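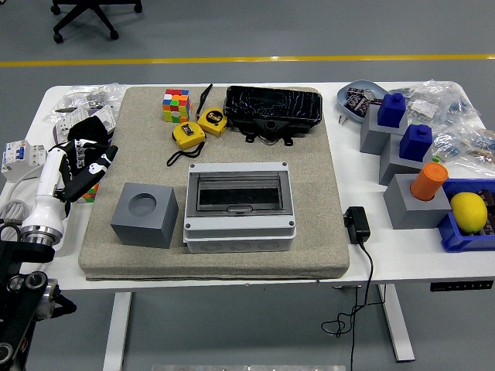 The Kivham Felt Bench Mat, in Beige

I sell a lot of stuff for workbenches and I'm going to level with you: the mat is the thing I'd keep if I had to give back everything else. It's a big, thick, padded mat with a felt feel to it, and it turns any plain table into a place where you can fix and fiddle with things without wincing every time you set something down. Mine has been on a white table since January and I've stopped noticing it, and I mean that as praise!

I started carrying the Kivham after my friend Wulan Saragih brought one to a repair evening and I spent the whole night leaning on it (she had to ask for it back twice). The beige is the one I stock. There's a charcoal too, but small black screws vanish on it and I got tired of hearing about it.

What I use it for

Mostly electrical odds and ends. A distribution box with a smoked clear cover is just the kind of part I hate putting on a bare tabletop, because those covers pick up scratches if you so much as look at them. On the felt you can spin the box to get at the knockouts on any side and the lid stays nice. Same goes for anything that still has its shiny protective film on. Leave the film on as long as you can, work on the mat, and peel it at the very end. Best part of the job, if you ask me.

Tape measures live on mine permanently. I like the yellow ones with a wrist strap, and I like having two, so one can stay out while the other wanders off to the garage. The padding is kind to them when they get dropped, and mine get dropped a lot. And yes, there's usually a puzzle cube or two lying on the table as well. I can't wait for glue to dry without something to do with my hands.

The details

Color: beige
Surface: soft felt feel, padded all the way through
Corners: slightly rounded, so they don't curl up and catch your sleeve
Thickness: almost 3 mm
Weight: 2 pounds
Ships: rolled, in a cardboard tube
Price: $24

How it sits on a table

It covers most of a normal rectangular work table and leaves a strip of bare top showing, and I find that strip really handy for bags of small parts or a cup of coffee (please keep the coffee off the felt, I speak from experience). It doesn't need tape or clips. When it first comes out of the tube it wants to roll itself back up, so lay it face down overnight with a few heavy books on it and it'll behave by morning.

Don't trim it with kitchen scissors. A customer, Lucian Nistor, wanted his narrower and sent me a picture of the edge, and oh boy. Use a sharp utility knife and a metal ruler and make two or three light passes.

Cleaning

Shake it out the back door, then go over it with a lint roller. Wire clippings are the real nuisance, they work their way down into the felt and find your forearm later, so I run a magnet over mine first for the steel bits and pick the copper out by hand. For spills, blot with cold water and a drop of dish soap and let it dry flat. No washing machine! The padding goes lumpy and there's no bringing it back.

What it isn't good for

Soldering. It's not a heat mat and I won't pretend it is. I put the Tillman silicone mat on top when I get the iron out, and roll that up again afterward. It's also not great for anything oily. If you take bicycle chains apart, get the wipe-clean Skodley instead and save the beige for cleaner jobs.

Questions I get a lot

Mechthild Moser wrote to ask whether it leaves fuzz on things. A little in the first week, yes, and then it settles down. A lint roller takes care of it.

Does it slide? Not on my table. On a glass top it might creep a bit, and a square of rug gripper under each corner fixes that.

Can you get it bigger? Not from me right now. You can butt two together, and with the rounded corners you'll just have a small notch where they meet.

I have 19 of these on the shelf as I write and the next delivery is a ways off, so drop me a line if you want one held.

Sign up for the newsletter and get new arrivals in your inbox. Unsubscribe any time.

You may also like
Tillman Silicone Soldering Mat
Skodley Wipe-Clean Bench Cover
Stiltari Small Parts Tray
Kivham Felt Bench Mat, Offcuts Bag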